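Good Practice for Hand-Held Gripper Sessions: Your Questions

Kept up by Nouhaila Tahiri for everyone recording at Zudatcombe and Zolcombe. Last changed Wednesday, June 12, 2024.

Do I have to read all of this before my first session?

Please do! It's short, and most of it came from people who record every day and got tired of throwing good work away. If you only have a minute, read the parts on table setup and on stopping.

Who do these rules apply to?

Anyone who picks up a gripper for the Boltus tabletop tasks, at either site or at home. Home recorders follow the same rules as everyone else, and we love home recordings, so don't feel you need to turn your living room into a lab.

Does the room have to be tidy?

The floor and the walls, no. Shoes, boxes and bags can stay where they live. The table is another story. Put out the things named on your task card and take away cups, phones and mail. A patterned tablecloth is fine as long as it lies flat and you keep the same one for the whole set.

What counts as a good small object?

Badges, keychains, caps, little toys, anything you can pick up with two fingers and that won't shatter if it lands on the floor. Mixed shapes are wonderful. Shiny and see-through things are welcome too, and we'd like more of them (they're harder, which is half the fun).

Can I put a badge down on its face?

Yes, and please vary it. A pin badge lying clasp up is a completely different grasp from one lying face up, and we want both. Check that the pin is closed before you start. An open pin will chew through a finger pad, and it can get you as well.

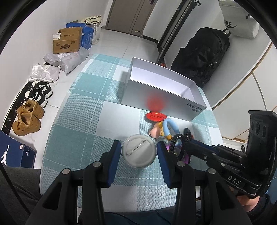

When you're working with two grippers, decide which hand leads before you press record. The second hand waits off to its own side until the first one has let go or is clearly holding still. Crossing your wrists is allowed only if the card asks for it. If the fingers bump, carry on, and note it on the sheet afterward.

How fast should I move?

At the speed you'd use to hand somebody a full cup of coffee. New people nearly always go too quickly. Slow, smooth approaches, a clear close, a short hold, then the lift.

I dropped something. Do I start over?

No! Pick it up with the gripper and keep going if it's still on the table. If it went on the floor, stop, put it back, and begin a new take. Don't delete the old one. Mark it "drop" and leave it in the folder.

How many takes before I swap the objects?

The limit is 300 per object set. After that, trade sets with someone or ask for a new one. Moving the same pieces to new spots doesn't reset the count.

What should I check on the grippers?

Open and close each one a few times and feel for grit. Look at the pads for cuts and at the screws for anything backing out. If a pad is peeling, swap it before you record. Both pads on a gripper get changed together, so always take 2 from the drawer.

Can other people be in view?

Only if they've signed the Onyshchenko consent form. Your own legs and hands are covered by the form you signed when you joined. Faces, mirrors, and anything with a home address on it should be out of view or covered.

When should I stop?

When your wrist says so. Sore hands make sloppy grasps, and no take is worth a strain. Shake it out, walk around, and if it still hurts, you're finished for the day.

Who decides when a rule changes?

We all do. Send suggestions to Nouhaila and they go on the list for the next review. The May review gave us the new drop rule, which was a home recorder's idea, and it's so much better than the old one.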